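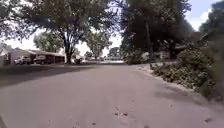

Nov 27, 2025

Walnut ink, second batch. I used the husks which Kaj Hviid collected in Lestwood, they were already black and quite soft. I put 200 g in the old enamel pot with rain water and kept it just under boiling for 6 hours. The smell is strong, next time I will open also the back window.

Strained two times through cotton. The color on the Liepiņa paper is a warm brown, more red than the batch from March. On the cheap paper it spreads too much. I added a little gum arabic and then the line was cleaner, but the pen must be wiped often.

One jar has clove against mold, the other has nothing. Both are on the shelf by the sink, please do not shake them.

Þórey Vigfúsdóttir asks if we can make it darker for her labels. I could reduce it by half, or put in some iron, but iron may damage the paper after years. I will try first the reducing.

To buy: filter cloth, small bottles, gum arabic (roughly 90 g is left).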